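How I Track Down Random Protective Stops on a Two-Arm Cell

If you've ever had a robot arm quit in the middle of a perfectly boring move and throw up a protective stop, you know how annoying this gets. Mine did it for most of April. I blamed the payload, I blamed the gripper, I blamed the new firmware, and the whole time it was a cable. So I'm writing up the way I go through it now, in the order I wish I'd done it.

My setup is two arms working across a table from the same side, each with a two-finger gripper, sorting and pairing up small motor parts for the folks at Pletano. The cell controller is a Skorkus, so my menu names may not match yours. The method should carry over fine.

Before you start

Put both arms in manual reduced speed and keep the enable switch in your hand. If you have to reach in to touch a cable, power the arms down and lock out first. I mean it! Jeptoo Shirima, who trained me, made me do the lockout every single time, even for a five-second look, and I grumbled about it for a year. I don't grumble now.

Also, don't just clear the stop and hit resume. I did that over and over, and every time I did it I threw away the one useful clue, the position where the arm quit.

Step 1. Write down the pose, then clear the fault

When the stop comes up, leave the arm where it is and copy out all the joint angles. Copy the fault code too, and the line number the program was on. Mine was fault 281, which on the Skorkus only means "external force higher than expected." That covers everything from hitting a table to somebody leaning on the elbow, so it doesn't narrow things down a lot.

Do this for at least a handful of stops. One pose tells you nothing. When I finally laid mine out on paper, every one of them had the left wrist rolled over nearly as far as my program ever takes it. I'd been staring at program lines for weeks (line 356 was my favorite suspect, poor thing) and the line numbers were all over the place.

Step 2. Rule out the payload

Easy one, so get it out of the way. Check that the mass and center of gravity in the controller match what's really bolted on the wrist, gripper and bracket included. Then run the program with nothing in the fingers. If you still get stops empty-handed, it's probably not the part weight. I still got mine.

Step 3. Set out the parts and jog through the reach

Go back to real parts in real spots, because the arm takes different routes depending on where it's headed. I use a perforated disc and a coil-wound stator over on the left and a small spoked wheel off by itself near the middle. Jog each arm toward the parts at low speed and look at the cables the whole time. Don't watch the fingers, you already know what those do. You want to know where the slack goes when the wrist turns, and whether the loop is getting tighter or rubbing along the arm.

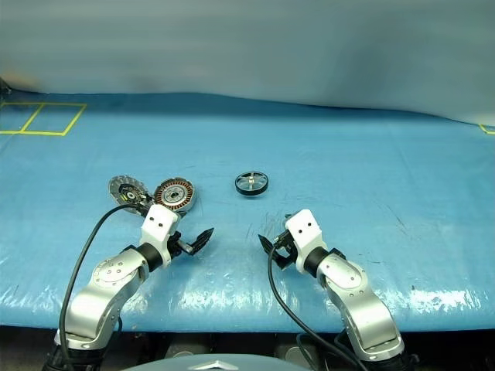
Step 4. Roll the wrist to both ends

With the arm clear of the table and the parts, roll the last joint slowly one way to the limit your program uses, then the other. Have a second person watch from outside the fence if you can. Yesenia Benavides did it for me and spotted the trouble in under a minute: my left cable was getting pulled snug against the wrist near the end of the roll, and the controller was reading the tug as a collision. It was doing its job!

Step 5. Give it slack and tie it down again

Power down, lock out, and undo the tie closest to the wrist. Feed a little more cable through, then fasten it loosely enough that it can slide but not flop around. I had 800 mm between my last two tie points and needed a bit more. Check the jacket for shiny or flattened spots while you're in there. If it's nicked, replace it - tape is not a repair.

Please don't raise the force threshold to make the fault go away. I was tempted, and on a cell where people load parts by hand, that's the number standing between the arm and somebody's wrist.

Step 6. Run it slow, then run it long

Repeat the wrist roll first. Then do a full program at reduced speed, and only then go back to normal. I ran 611 cycles without a stop before I signed it off on 8th October, when the same thing cropped up on the right side and I had to do all this again. I now check both cables whenever a gripper gets swapped.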